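From: Tamsin Ambrose
To: Guvlow builders list
Subject: Re: cable on the forearm

Hollis Van Dusen wrote:
> Does your cable still catch at the elbow? Mine at Ridgeway
> stopped the arm after 19 cycles.

Hello Hollis,

I have now put one black strap at the middle of the forearm, and the cable goes under it. Please leave some slack before the wrist — I forgot this the first time.
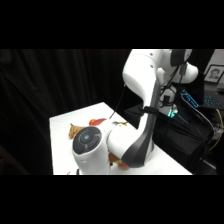
Page last changed: October, 4:19 pm

With the strap I ran 217 cycles and had no stop. The white table is fine for me, but the shiny red piece is still difficult for my detection. Did you try a matte one?

Regards,
Tamsin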